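**Serviced apartments hand part of the room reset to robots**

Sunday, December 27, 2020

Zavala, the serviced apartment building run by Tredau, will keep its room-reset robots through next year, the company told staff this week. The machines came in September on a trial covering one floor. They now work on every floor but the top one.

The robots are built by Climar and have one narrow job. After a guest checks out, a robot goes through the apartment, opens wardrobes and drawers, puts cushions and spare bags back on their shelves and reports anything that doesn't belong there. Cleaning, bed making and bathrooms are still done by people.

Tredau says the robots handled 1,115 room resets between the start of the trial and the middle of December. In 100 of those a housekeeper had to step in and finish the job. Sliding doors were the most common cause, followed by straps and cords on the floor.

The building employs 23 housekeepers, the same number as before the trial. What they do in a shift has changed. Each pair used to be given a list of apartments in the morning and work down it in whatever order they liked. The order is now set by software from Nillden, which sends housekeepers in once the robot has left. Staff carry a phone that tells them which door is next.

Xóchitl Tapia has worked in the building for six years and now spends half of each shift as a floor lead, a role that didn't exist before September. She checks the robots' reports, clears stoppages and decides when an apartment is ready to be let again. The role pays more per hour. Tapia said she likes the work but misses having a partner.

"We used to talk all day," she said. "Now I might go two hours and only see the machine."

She said the bending is easier on her back, as the low shelves were the part of the job she liked least. She also said the first month was slow, with people waiting in hallways for a robot to finish an apartment they could have reset themselves in a few minutes. The schedule was changed in response, and housekeepers may now skip the robot if it is running behind.

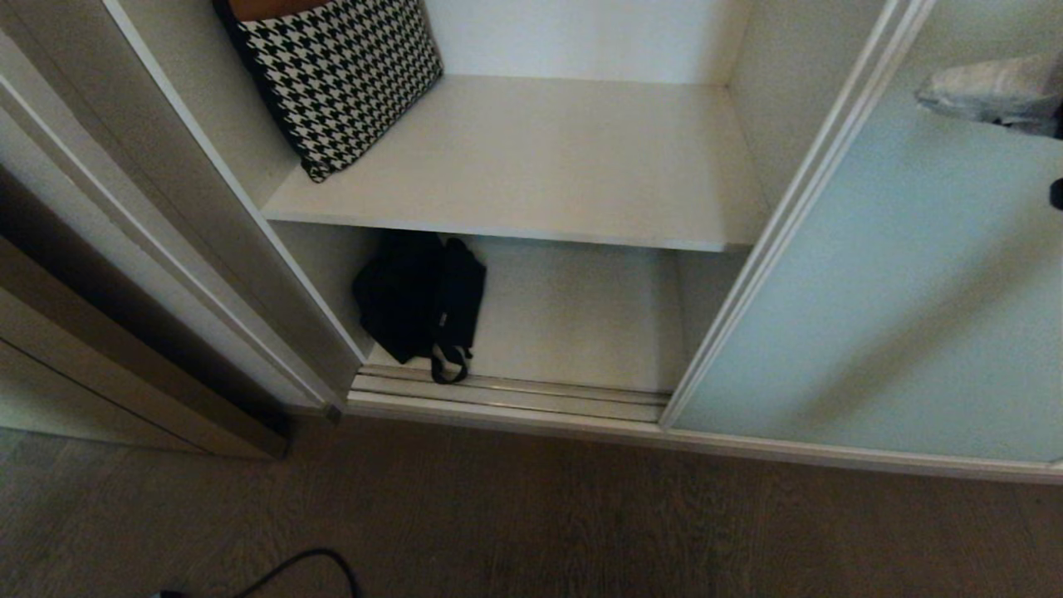

Storage layouts have been made simpler as well. Each wardrobe has a set place for each item, and housekeepers have been asked to stick to it. Some of the longer-serving staff objected at first, saying they had their own way of arranging a room and that guests had noticed and liked it. Tredau has agreed to leave the living area to them.

Training took 2 days and was paid. Anyone who did not want to work alongside the robots could ask for the top floor, where the apartments are larger and the old routine still applies. Those places filled quickly and there is a waiting list.

Tredau said it has no plans to reduce hours at the building. It has not said whether the same arrangement will be offered at its other properties. Staff have asked for that answer in writing, and a meeting on the new shift pattern will be held after the holidays.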